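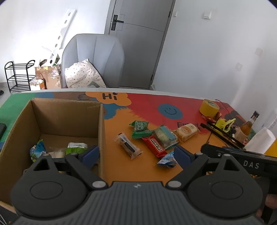 4.2 What the packers gave up, and what they got

Before the change, the snack line at Hafstein worked on a simple principle: whoever was closest to the box filled it. Packers sorted mixed sweets, wafers and small cakes by hand into divided cartons, talked the whole time, and went home with sore thumbs. Management considered the thumbs a problem and the talking a mystery.

The first stage of automation left the packers where they were and changed what was in their hands. For 11 weeks they did their usual sorting with hand-held grippers, so that the Dotano system could learn from their movements (Figure 3 gives the steps of a single pick as the training sheet set them out). The job was the same and so was the pay. The speed was not. A task that had taken no thought now took a good deal of it, and several packers told us they had never before had an opinion about how to pick up a wafer.

Figure 3. Steps of one pick, from the Gemdale training sheet: approach with jaws open, close on the item, lift, carry to the correct compartment, release. The sheet lists a sixth step, "relax shoulders", which we did not see anyone follow.

Two changes stood out in our interviews. The first was a shift in who counted as skilled. Under the old arrangement the fastest packer was the best packer, and everyone knew who that was. With the grippers, speed was discouraged and tidiness was prized, and the rankings turned over inside a month. One former champion described being beaten by a part-timer of eight weeks' standing as "educational". She did not appear to mean it kindly.

The second was the loss of conversation. Twist-wrapped sweets are small and slippery, and packers said they could chat or they could grip, but doing both ended with something on the floor. By November the shift had settled on talking between cartons, a custom that appears in no procedure and that the supervisors had the good sense to leave alone.

Pesov, the contractor that ran the rollout, had promised that the work would become "lighter". In one sense it did – pinching was down, and so were complaints about thumbs. Complaints about wrists made up the difference. When we asked whether packers would go back to bare hands, six said yes at once, and the rest wanted to know whether they would still get the longer tea break that had come in with the grippers.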